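3.2 Task cell and teardown procedure

The second-year capstone at Kerslake asks student teams to automate part of the dismantling of a retired desktop computer. The work follows on from the Ernik sorting project, which dealt only with loose boards. In the present task the board stays in its chassis, and the arm must reach past cables, drive cages and socket hardware. Teams wrote their own motion sequences in Stollura, the teaching controller described in Section 2, and were assessed on 4 subtasks.

The processor socket was chosen as the main test. Clearance around it is small, and a finger that strays sideways can strike a memory slot or the retention lever.
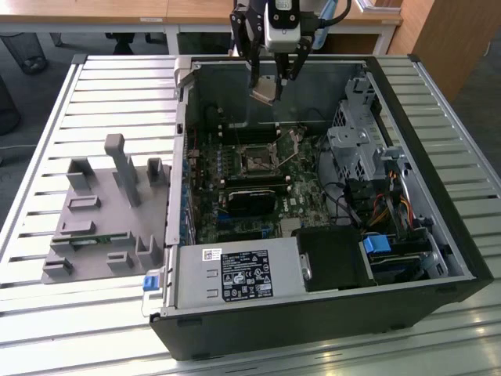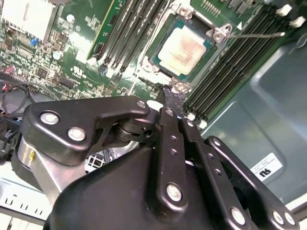

Figure 3. Gripper working inside an open desktop chassis, seen from the workspace camera (first picture) and from the wrist camera (second picture). A processor is seated in the open socket in the wrist view.

9 min read

Across the term the teams logged 363 attempts, of which about 3,000 short motion segments were kept for analysis. Segments were labelled by Ningsih Nasution using the Drakau scheme, modified to treat finger closure and lift as separate events. Labelling was done from both camera streams. The wrist view was preferred for judging fingertip alignment at the socket, and the workspace view for approach height and the path away from the chassis.

Grip force was fixed for all teams. Approach angle was left open, and most of the variation between programs reported in Section 4 comes from that choice.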